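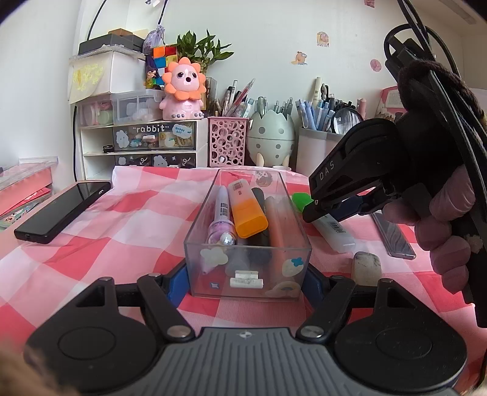

Marker pens and a highlighter kept upright in a clear box on the desk.

Print this page
E-mail this page

How to set up a study space at home

Students enrolled on distance courses at Stetport College are expected to arrange a suitable place to work before teaching begins in February. A separate room is not required. Many students complete their course at a kitchen table or at a small desk in a bedroom, and the steps set out on this page apply equally to those arrangements.

Please read the page through before moving any furniture or buying any equipment. The whole task can normally be finished in an afternoon.

Choosing the place

Select a spot that you can use at the same times each week. A place that is perfect on one evening and unavailable on the next will be of little use to you. If you share your home, agree your study hours with the other members of the household and write them where everyone can see them.

Avoid sitting with your back to a bright window if you will be attending online classes, as your tutor will find it hard to see your face. A window to one side is best. Check that there is a socket within reach of the table and that no cable has to cross a doorway.

Students who cannot find a quiet place at home may book a desk in the McIntyre Reading Room. Desks are available in the evenings and may be reserved up to 14 days in advance.

Table and chair

The table should be deep enough to take an open folder with a notebook in front of it. Sit down and rest your forearms on the surface. Your shoulders should stay level and your feet should be flat on the floor. If the chair is too low, use a firm cushion; if it is too high, place a box or a thick book under your feet.

A cloth may be used to protect a table that is also used for meals. Make sure that it lies flat, and put a sheet of card or a writing pad under any page on which you intend to write at length.

Lighting

Place the lamp on the side opposite your writing hand so that your hand does not throw a shadow across the page. The main light in the room should be left on as well. Working under a single lamp in a dark room is tiring, particularly for students who read for long periods after a day at work.

Pens, paper and other materials

Keep the things you use every session on the table and everything else off it. For most courses this means two pens, a highlighter, an eraser, a ruler and the current module folder. An upright holder takes up less room than a tray, and a clear one allows you to find what you need without emptying it. A mug or a clean jar will serve just as well.

Test your pens at the start of each module and throw away any that have dried out. Markers and highlighters should have their caps pushed fully on after use.

Printed course materials are sent in a Tandberg folder with 12 dividers, one for each unit. File each handout behind its divider on the day you receive it. Students who fall behind with filing often find it difficult to prepare for the written assessment - the questions refer to handouts by unit number.

Telephones and notices

Switch off sounds and notices on your telephone before you begin. If you need to remain within reach for family reasons, allow calls from chosen numbers only. You will need your telephone at hand when signing in to Pivow, the college's online classroom, as a code is sent to it each time. Once you have signed in, it may be put away.

Testing the arrangement

Before the first class, carry out one full session of study at the new place.

1. Sign in to Pivow and open the practice room.
2. Check that your microphone and speakers work.
3. Read the first handout of Unit 1 and make a page of notes by hand.
4. Note anything you had to get up to fetch, and add it to the table.
5. Clear the table and set it out again as you would for a second session.

If step 5 takes more than a few minutes, you have too many items on the table. Students who must clear their things away for meals should keep them together in one bag or box with a handle.

Further help

Study support advisers can talk through your arrangements by telephone on extension 2307. Students with a disability or a long-term health condition may be entitled to a chair, a lamp or other equipment on loan. Requests should be made on Form 23, available from the student office, and should reach the office before the start of the module.

Print this page
E-mail this page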